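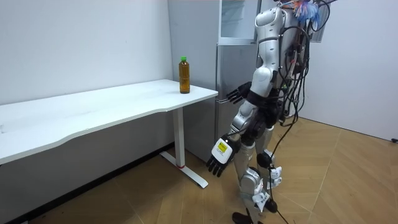 Clasus Cell Setup Pack, reviewed

By the Bedwood bench desk | April
Reading time: 3 min

We use cookies to remember your reading preferences. Manage settings.

The Clasus Cell Setup Pack is software and a small box of hardware for people who have to get a humanoid working at a fixed station and keep it there. The box holds floor markers, a feeler gauge set, hook-and-loop cable wrap and a flat calibration plate, part 3514. The software runs on the cell computer and walks the operator through base placement, hand zeroing and a daily check. We used version 3 on a refrigerator cell with one table, one bottle and a Jukon motion controller.

Installation

The installer found the Jukon controller on the first scan. It did not find the hand driver, a Mạch unit, until we entered the address by hand. The manual covers this in an appendix and gives the wrong menu name. After that the connection held through every restart.

Floor markers go down first. The adhesive is strong enough for wood-look flooring and comes up clean with a plastic scraper. Clasus allows a placement error of up to 200 mm before the arm routines refuse to run. That is generous for a table and too generous for a refrigerator. We tightened the limit in the station file and would suggest it as the default.

Hand zeroing

Zeroing is done against the plate, one finger at a time, thumb last. The routine is slow but repeatable. Results go into a plain text log that opens in any editor. Thumb offset matters more than the rest in this cell. The thumb has to reach the seam between the doors without loading the handle strip, and a small error at the base joint becomes a large one at the tip.

The door approach is taught as a short list of poses, with a speed and a contact limit for each. Ours needed a lower approach speed than the supplied template and one extra pose level with the strip. Editing a pose means stopping the routine, changing the value and reloading the whole station file. A live edit mode would save a good part of a morning.

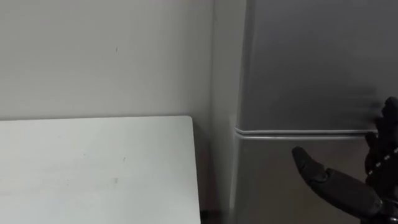 Hand at the refrigerator front, thumb below the handle strip and fingers above it.

Fixture check

The fixture check compares a stored view of the station with the current one and flags anything that has shifted. It works best with features that have a clear edge. We used the front lip of the upper compartment, the top edge of the lower door and the near corner of the table. The scuffs on the tabletop were picked up as reference points during the first pass and had to be masked out, or wiping the surface would have raised an alarm.

Clear and tinted plastic is handled better than we expected. The bottle has no label to lock onto, so the check falls back on its outline and the ribbing on the body. A view that crops the cap is still accepted as long as the base is visible on the shelf.

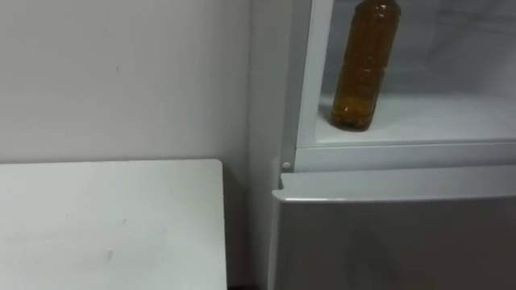

Upkeep

The daily check takes less time than filling in the form that goes with it. It moves each joint through a short range, reads back current and compares the result with the last stored run. After 100 door cycles it asks for a new hand zero. The interval can be changed, but only from the administrator account.

Cable inspection is left to the operator. The software shows a reminder and a tick box, nothing else. On a machine with a heavy bundle at the back and hips this needs a proper procedure: where to look for rub, how much slack to leave at the hip, what to do with a trailing line near the feet. The supplied wrap is decent quality but the roll is short. We bought more before the first week was out.

The shelf position was stored again after each change to the station file. The check accepts the new reference only when the upper compartment is open and the lower door closed, a rule set in the template which we left alone. 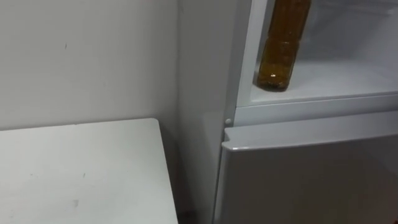

Bottle on the upper shelf, lower door closed.

Verdict

Good zeroing routine, readable logs, solid markers. Weak on cable care, and pose editing is clumsy. Shops already running a Jukon controller will get the most from it. Those with a Mạch hand driver should set aside time for the manual address entry and keep a copy of the station file somewhere other than the cell computer; the updater overwrites it without asking.

Get new bench reviews by email. Sign up to the Bedwood newsletter. You can unsubscribe at any time.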